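Doltent Community > Meetings > Recording and Storage

Recording a meeting with a separate audio file for each person – only getting one file?

quietporch
Member

Hi all, hoping someone has been through this. I run a little book podcast with some friends in Brondberg and we record it over Doltent every Sunday evening. There are eight of us on the call when everybody shows up. I just want one audio file per person so I can turn down the friend who laughs straight into her mic and turn up the one who sits across the room from his laptop.

I found the checkbox in the desktop app, under Settings and then Recording, the one called "Save a separate audio file for each speaker." It's on. I've closed the app and opened it again and it's still on. But when the call ends and the little conversion bar finishes, all I get is a folder with one video and one big mixed audio file.

Stuff I've tried so far:

Turned the checkbox off and back on.
Signed out and in.
Updated to version 5 of the app (I was one behind).
Plugged my Danmont mic into a different USB port, which I know makes no sense, but I was getting desperate.

I'm the host, I'm on a Windows laptop, and my account is one of the paid ones. My drive is only 128 GB and it's pretty full, so I did wonder if it was running out of room and quietly giving up on the extra files? I didn't get any warning though. Also I usually press Record from the menu and pick the top choice without looking at it much.

Is there some other setting I'm missing? And is there any way to pull the separate voices out of the calls I already recorded? We had a really good one in December and I'd love to clean it up.

Thanks!!

lowbattery
Member

Same thing happened to me and I just reinstalled the whole app and it fixed itself. Try that. Make sure you write down your settings first because it wipes them (I lost my virtual background and my keyboard shortcuts, pretty annoying).

If that doesn't work I'd get a different mic, I've heard the Danmont ones can be weird.

thirdfloorstudio
Longtime Member

I don't think it's your mic, please don't go buy one! Doltent splits the tracks by who is signed in to the call. What each person is talking into has no bearing on it. I've done this with people on earbuds and phones and one guy on a conference speaker, and they all came out as their own files.

My guess is hiding in your second to last paragraph. When you press Record, the menu gives you two choices, "Record to the cloud" and "Record to this computer." On a paid account the cloud one is on top. The checkbox you turned on lives in the desktop app, and it only covers recordings made to your computer. If you're picking the cloud choice and then downloading the result, that checkbox never comes into it.

So you can go one of two ways.

If you want to record to your computer: start the call, click the little arrow next to Record, and choose the second option. Do a test with one friend for a minute or so, both of you talking, then end the call and let the conversion finish. Don't close the laptop lid while it's going, I've ended up with half-baked files that way. When it's done, look inside the recording folder for another folder called Audio Tracks. It's easy to miss! I spent a whole evening thinking mine hadn't worked and they were sitting in there the entire time, with everyone's display name in the file name.

If you'd rather stay with the cloud: sign in on the Doltent website (the app won't show you this one), go to Account, then Recording, then Cloud, and turn on separate audio there. Then click Save at the bottom. It does not save on its own, and if you wander off to another page it forgets.

About your full drive – that's worth fixing anyway. My own shows take up around 5 GB once the video is in there, and the conversion needs extra room while it's working. Under the recording settings you can change the save location, so I send mine to an external drive. Set that up before the call starts, it won't move a recording that's already running.

A few things I learned the hard way. If two people share one laptop, they come out as one track, no way around it. If someone drops off and comes back in, they get a second file that starts where they rejoined, and you have to slide it into place by hand in your editor. I use Phelan for that, and I ask everybody to clap once at the start so I have something to line up against. It feels silly for a second – totally worth it.

Ask everyone to use their real names when they join, too. I once had three files all called iPad.

As for the December call, sorry, I don't have great news. If it was recorded as one mixed file then the voices are already blended together and Doltent can't pull them back apart. You can still do a fair amount by hand, though. Find the loud laughs in the waveform and pull just those spots down, and bring up the quiet friend wherever nobody is talking over him. It's slow going, but for one episode you really love I'd do it. Keep a copy of the original before you start chopping.

quietporch
Member

Oh my gosh, it was the top choice. I've been clicking cloud this whole time. Did a test call just now with my sister on the other end and there's the Audio Tracks folder with two files in it. Thank you thank you. Going to clear some junk off the drive before Sunday. 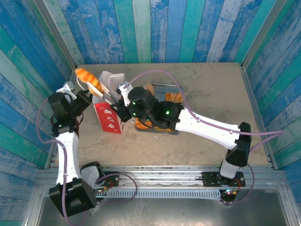 brondberg_helpdesk
Community Moderator

Marking the reply from thirdfloorstudio as the solution. One small thing I'd add for anyone who lands on this thread later: if your account belongs to a school or a company, the cloud setting may be grayed out on the website, and then you'll need to ask your account admin to unlock it. I'd also skip the reinstall until you've checked which Record option you're using. I'm leaving the thread open for now in case the full drive causes more trouble.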